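**Cable rule for handheld gripper sessions: keep it or drop it?**

**peltonen_fan** wrote on 02/02/2025:
So our draft house rules say no loose cables on the tabletop while anyone's recording with the handhelds. I wrote that line back in December and now I'm getting pushback from my own side of the table, lol. What do you all do?

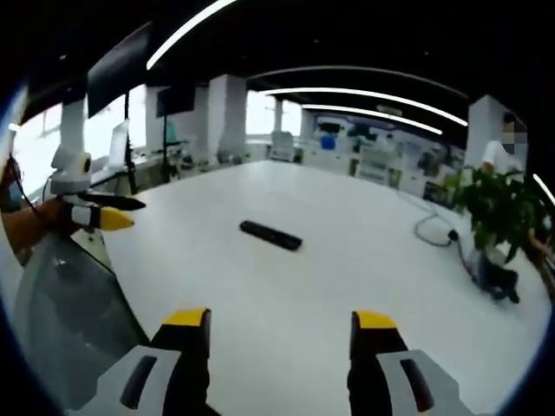 *Two handhelds at one white table, cable on the right*

**Haltex47:**
I'd keep it! We went through 223 takes last month and tossed 71 because a finger snagged a cord or somebody's sleeve did. Tape it down or route it under.

**mossback:**
Gonna disagree. Real desks have cables on them. If every table is spotless you end up with a policy that panics at a phone charger. I'd write "no cable within reach of the task object" and leave it there.

**Haltex47:**
@mossback fine, but who decides what "within reach" means? Two people working one table have very different reach.

**ilse_nijs:**
Ilse Nijs here, I look after the Vedness checklist. Ours says clutter is okay if it's logged before the take (cables too), and power leads never hang over an edge people walk past. That second part isn't up for debate with us.

**peltonen_fan:**
Ooh, I like splitting it into clutter and trip hazard. Rewriting tonight.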